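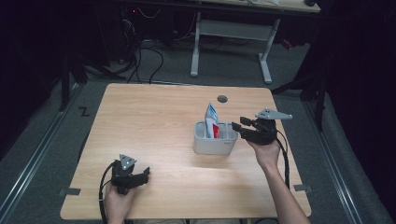
Most of the written rules I have seen for hand-held gripper collection cover the file format and stop there. The station itself gets a paragraph, usually copied from an older project. I have been rewriting ours since September, and the part that needed the most work was the table. The current draft requires one square table, a single container near the middle, and both cables dropping over the edge on the operator's own side. It also says the tape at the front corners stays put between sessions, whoever sets up. Our previous version said "keep the work area tidy," which two people can read three ways.

Fabrice Perrin at Juvport sent back 35 comments on the draft. Several were about wording ("should" where I meant "shall") and I took all of those. The rest came down to what a rule is for. His position is that a rule that can't be checked from the recording doesn't belong in the document. I agree with that for motion and disagree for hardware, as explained under rule 4.

The rules as they stand:

1. **Start state.** Both grippers are in view and open before the first motion. Episodes that start mid-grasp are rejected at review. No exceptions for long tasks.

2. **Cable routing.** Each cable leaves its gripper with enough slack for a full wrist turn and does not cross the tabletop. Felden wanted a fixed length here. I left it out, as arm length varies and the fixed value was wrong for half the operators.

3. **One item per grasp.** A small packet is taken in one gripper and held clear of the container rim before any transfer. The other gripper stays on its own side and does not reach across. If the item slips, finish the attempt and mark it as failed - do not restart silently.

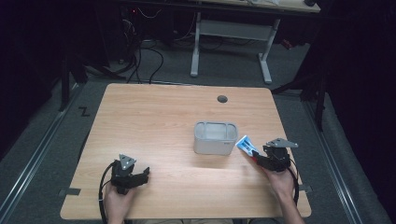 4. **Pad condition.** Inspect both finger pads before every block of 20 episodes. Torn edges or residue on the gripping faces get logged with the gripper number. The log entry is required even if work continues.

Rule 4 is the one Fabrice objected to. Shufen Zou ran the comparison for me on a set of 431 episodes from the Jiang station, and the failed grasps clustered on two grippers with worn pads. That was enough for me to keep it. The wrist camera does show the inner faces when the fingers are open, so a reviewer can check the entry against the recording, and I have added a line saying so.
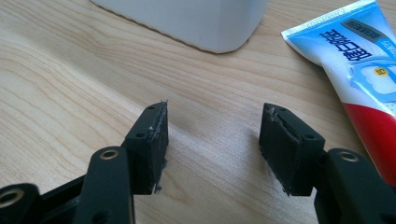
*Finger pads open, with residue on the inner faces and ragged material at the edges.*

What the draft still lacks is a replacement threshold. "Worn" is a judgment, and I don't want 2,000 episodes graded on it. Grornach replaces pads on a fixed schedule, which is easy to audit and throws away good pads. I would prefer a simple pull test with a known weight, done at the station, with pass or fail written next to the gripper number. Shufen is trying one on Sunday with the spare set.

I also need to decide whether the rules apply to practice runs. At the moment they don't, and the practice runs keep ending up in the same folder as everything else.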